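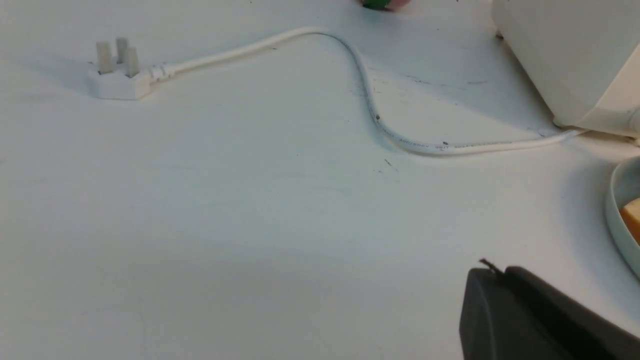
How to Set Up a Patient Payment Plan in Your Practice Billing Software

By Lino Morelli
November 2, 2019

Many patients can't pay a large balance in one go. If your front desk has no standard way to split it up, the balance sits in accounts receivable until someone writes it off or sends it to collections. The steps below cover a basic in-house payment plan with a card on file. The menu names come from Brovaneo, the program we use at our office in Clerkville, but most billing programs have the same settings under similar names.

Before you start

You need administrator access to the billing module and a merchant account that allows recurring charges. Some merchant accounts are set up for in-person payments only. Call your processor and ask before you promise a plan to anyone.

You also need a written policy. Ours fits on one page. It gives the smallest balance that qualifies ($200), the smallest monthly payment, and what happens after a missed payment.

Step 1. Confirm the balance

Open the patient's account and check that every claim on it has been processed by the insurer. Do not put a pending claim on a plan. If the insurer pays more than you expected, you will have to refund the patient and rebuild the schedule.

Step 2. Create the plan

Go to Accounts, then Payment Plans, then New. Enter the total and the number of payments. The program works out the monthly amount and adds any odd cents to the last payment.

Suppose the patient owes $3187 and can afford $270 a month. Eleven payments of $270 come to $2970, which leaves a twelfth payment of $217. Choose Fixed Amount instead of Equal Payments if the patient wants it done this way.

Step 3. Pick the charge date

Ask the patient which day of the month works best. Avoid the 29th, 30th and 31st. In Brovaneo a plan dated the 31st skips any month that doesn't have one, and you won't get a warning.

Step 4. Get the signed authorization

Print the authorization form from the plan screen. It should show the total, the amount of each payment, the first charge date, and how to cancel. The patient signs it and keeps a copy. Scan yours into the Documents tab.

Never write the full card number on the form. Enter the card directly in the payment window so that only the last four digits are kept in the chart.

Step 5. Turn on reminders

Under Notifications, check Email Before Charge and set it to three days. Chunhua Lu at our front desk also turns on the receipt email, and calls asking whether a payment went through have dropped since May.

Step 6. Review declined cards

Run the Declined Payments report every morning. Most declines are expired cards. Call the patient the same day, update the card and rerun the charge by hand. Two automatic retries are plenty. Set the retry limit under Settings, Recurring, Attempts.

Changing or ending a plan

If the patient has new charges, open a second plan or cancel the first one and start over with the combined balance. Don't edit the total on an active plan. The signed form will no longer match, and you will need a new signature anyway.

When the last payment posts, the plan moves to Closed on its own. Check that the account balance reads zero, then remove the stored card unless the patient has asked you in writing to keep it.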